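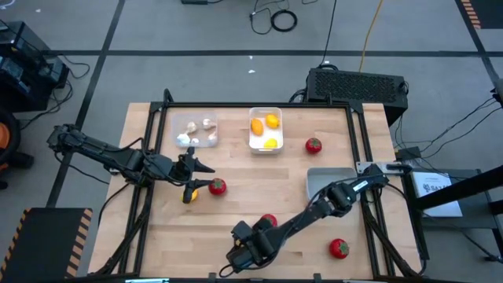
Ralldale Growers Board > Field Crops > Roots and Tubers

Thread: Wamo cassava, first season results

Posted May 4, 2023

ridgeplot
We lifted the last of the Wamo yesterday, so I can finally put something down. I planted it next to our usual red stem type. 1000 cuttings went in, half of each, on the slope above the creek. Same spacing, same fertilizer, no irrigation after the first month.

The Wamo came up more evenly and closed over sooner, so I did one less weeding. Roots are shorter and fatter and they come out of the ground without snapping. Dry matter seems lower to me. It boils fine but it makes a looser flour, and my wife says she has to add more of it to get the same dough.

I haven't weighed everything yet. Is anyone else growing it this year?

tuberlady
I have 19 rows of it in Arain, on flat ground with heavier soil. Mine will stay in until January so I can't say anything about yield. Leaves look clean so far. The old variety one field over has mosaic on a good many plants.

What age were yours when you lifted them? If you went early that would explain the flour.

ridgeplot
Ten months. The leaflet says nine to twelve.

s_hollis26
The leaflet says nine to twelve for boiling. For flour it says to wait for the full twelve. It's on the back, under the storage part. I missed it too the first time.

ridgeplot
OK, I didn't see that. I'll leave the last planting in and try it at twelve.

bottomland
I'm going to disagree with the general mood here. I grew Wamo two seasons running and went back to the old one. On my ground it rotted. Not all of it, but enough that I lost the advantage I had on weeding. The old variety sits in wet soil for weeks and doesn't care.

Also the cuttings are expensive if you buy them from Vavitel. You can multiply your own after the first year but you're still paying for that first year.

tuberlady
Was that the low field by the road? Anything would rot there.

bottomland
The old variety didn't rot there. That was my point.

tuberlady
Fair enough. I ridge everything, so I may not run into it. How high were your ridges?

bottomland
No ridges. Planted flat, the way I always have.

s_hollis26
Then it's not much of a comparison for people who ridge. Wamo sets its roots closer together and a bit deeper than the red stem. On flat wet ground that's the worst place for them to be. I'd expect rot.

bottomland
I'd expect a variety that is being pushed on the whole district to cope with how most of the district plants. Half the farms down here don't ridge. It's a lot of labor.

ridgeplot
I think you're both right on that. I'm on a slope and drainage isn't something I have to think about, so nobody should read my results as saying it will do well in the bottoms.

On the cost, Vavitel sold me bundles of 30 and there were always a few dry ones in each. I'd check them before you leave the depot. Cut the end and look for milk. If there isn't any, hand it back.

newtoroots
Can I ask a basic question? I've only grown corn and beans. If I plant in the next few weeks, can I put beans between the rows, or does Wamo close over too fast for that?

tuberlady
You can, but get the beans in at the same time or within a week or two. Use a bush type. They'll be off before the shade gets bad. I wouldn't put corn in with it, it pulls the cassava up tall and thin.

s_hollis26
I do corn with it. Wide rows, corn in every second gap. Works OK.

tuberlady
With Wamo or the old one?

s_hollis26
The old one. I haven't tried it with Wamo, so take that for what it's worth.

newtoroots
Thanks both. Beans it is.

ridgeplot
Weights are in. From 26 plants of each, taken from the middle rows: Wamo was ahead, but by less than I thought from looking at the heaps. The fat roots fool you. I'll plant it again on the slope and keep a few rows of red stem for flour.

bottomland
If anyone in the bottoms ridges it this season, please post how it does. I'm not against it. I just don't want to pay for cuttings twice.

tuberlady
I'll post in January when mine come out.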